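Sorting a Shared Kitchen Table: Project Report
Kauko Pesonen, with Afaf Majali 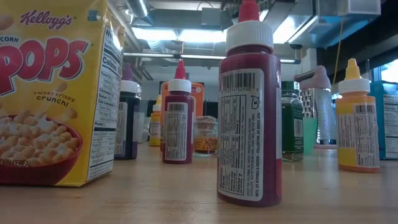 Why do people stop putting things back in a shared kitchen? In our opinion it is mostly because the things have no agreed place, so the table becomes the place for everything.

We use cookies to improve your visit. By continuing you accept our cookie policy. Accept / Manage settings

1. Background

Our project was done in the shared kitchen of Palinow residence, where we both live. The kitchen has one long table and too few cupboards. In August the residents complained that they could not find a free space for eating breakfast. Our supervisor suggested that we make this our topic for the unit on household organisation.

2. Method

We followed the table for 7 days. Each evening one of us wrote down what was left there and whether it was food, decorating supplies or other kitchen things. We did not move anything during this week. After that we made 4 zones with paper labels: breakfast, baking, spreads and sauces, and tools. We kept the zones for 6 days and continued the same notes.

We also asked the residents which labels they understood. The word "baking" was a problem, as some persons did not think that colours for icing belong there. We changed the label to "baking and decorating".

3. Results

Cereal was the most frequent item in our notes. A box such as Kellogg's Corn Pops is tall, and when it stands at the end of the table it hides the smaller jars. We moved the breakfast zone against the wall and this helped.

Squeeze bottles were more difficult. They are often put down with the back turned to the front, so that a person sees only the barcode and the nutrition table and must pick up the bottle to learn what it is. Afaf proposed to write the colour on a sticker for the cap. The residents liked this, but two stickers came off when the bottles were washed.

Crumbs stayed the same in both weeks. Our zones had no effect on wiping.

4. Limitations

The period was short, and the residents knew that we were writing notes. Probably they were more tidy than usual. We also did not have money for proper shelves.

5. Next step

We would like to try a low tray for the bottles and repeat the notes next semester.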